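Evening in Ulthorpe
Posted in November by Hashini Wanigasekara

Print this entry | E-mail this entry

The council voted tonight on closing the Henholm library. I sat upstairs with my notebook – 27 members below, and very few looked up.
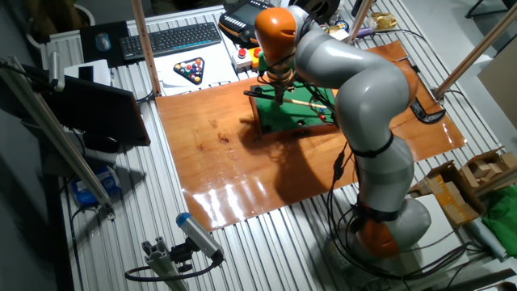
Page last changed: November, 11:40 pm

The petition had 2,165 names. Councilor Kozma spoke well, but too long, and the chair stopped him before he came to the bus question. I was sorry for that. 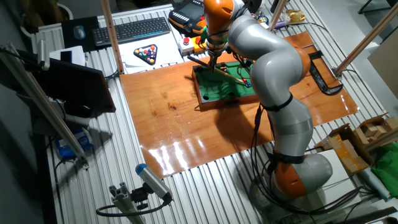
His party then split, four for closing and three against, so the motion passed. I walked home slowly and wrote to my sister. Tomorrow I must ask for the minutes.

Recent entries
– The bus question again
– My first council meeting
– Who pays for Henholm?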